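Automation at the Snack Counter: What Changes for Staff
Term project report, Work and Technology
Submitted September 2026
Group: Khôi Ngô (interviews, writing), Stavros Stergiou (observation, timing)

1. What we looked at

Tirnodstead is a business park canteen with a grab-and-go counter. People order on a phone or at the screen by the door, and the order goes on a tray. Until June all trays were packed by hand. Now part of the packing is done by a two-arm station from a supplier called Dukuron, and the staff do the rest. We wanted to know what that does to the job. Not whether the robot is good - other groups have done that.

We had 4 visits, each over the lunch period. We talked to three counter staff and the shift lead. The staff asked us to leave their names out so they are A, B and C below.

2. The job before

Packing was the thing everybody did between other things. You grabbed a tray, read the ticket, walked the shelf, put stuff on, called the number. A said it was the boring part but also the part where you talk to people, as customers stand right there waiting. B did not like it, mostly the bending and the rush at noon.

There were 48 products on the old shelf list. No fixed places really. Drinks together, sweets together, sandwiches wherever there was room. Staff knew where things were, new people took a week or so.

3. The job now

The station works from a short list called Okabe, this is just the name of the menu file. 40 products. What got dropped was mainly soft things in floppy bags and anything too wide for the gripper. Everything on the list has a position and the position has to be right. So a big piece of the work is now stocking: before opening and again after the first rush.

Small things matter more than we expected. Gum bottles stand upright with the caps up. Crisp bars go side by side on the top row. The wrapped sandwich goes flat on the tray, on its side.

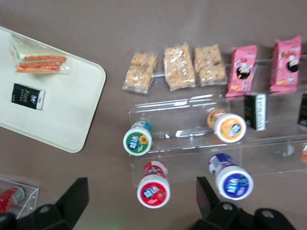 Who decides where the products go?
The shift lead does, using a layout sheet from Dukuron as the starting point. Staff can ask for a swap, and the swap goes in after closing so nobody gets caught out halfway through lunch.

In practise the swaps come from the floor. C noticed that people order gum and a sandwich together a lot and asked to have the gum lower down and closer. It took a while before that was done, and C was a bit annoyed that the sheet came back with the lead's initials on it only.

4. Timing and checking

Stavros timed trays on visits two and three. We are not putting the averages here, the sample is too small and one of the days had a delivery in the middle. What we can say is that the waiting changed. Before, staff were late and customers waited. Now staff sometimes wait on a tray, then check it, then hand it over.

Checking is the new task. Each tray is compared with the ticket by a person. A wrong item gets swapped by hand and logged in Dendis, the shared error log. Logging takes longer than the swap. B skips it when there is a line and writes it all up afterwards from memory, so we would be careful with the numbers in there.

The stop button was mentioned in all the interviews. Everybody had been shown it on day one. Two out of three said they would press it without asking, C said only if the lead was away. We think thats worth a follow up, it should not depend on who is in the room.

5. Space

The station needs a wide table with open room around the tray. The old counter had the till, the napkins, the tips jar, all in the same spot. Those moved to a side shelf. A says she walks more now. Also the drinks rack stands at the back of the table behind the tray, so refilling it means going around, not reaching over. Reaching over is against the rules while the arms are on.

Cola bottles go in the rack in two rows, back row higher. Cups and small boxes go on the stepped stand with the pink snack packs along the front.
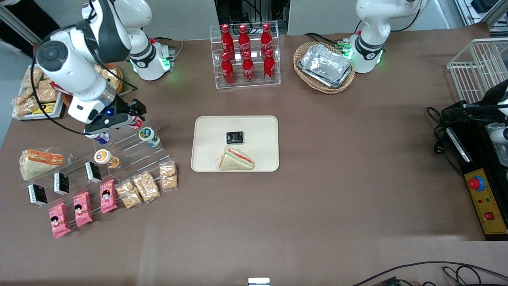 6. What staff said about it

Mixed. A misses the talking. B would not go back, his back is better. C likes stocking but says it is not in the job description and should be, with the pay looked at. The lead agreed on the first part and did not answer on the second.

No hours were cut during our visits. One open position was not filled, and the staff connect this with the station. The lead says it is the season. We could not check either version.

7. Limits

- Only lunch, never the morning stocking from start to end
- 3 staff interviews, one of them short (phone rang)
- Nobody from Dukuron replied to our email in time
- Interview notes were typed up by Khôi alone

8. Suggestions for Tirnodstead

Put stocking and checking into the written job description. Let the person who asks for a swap sign the sheet too. Make the Dendis form shorter, item and reason is enough. Repeat the stop button training with the rule said out loud - anyone can press it, any time. Interview notes are in appendix B, the layout sheet is in appendix A.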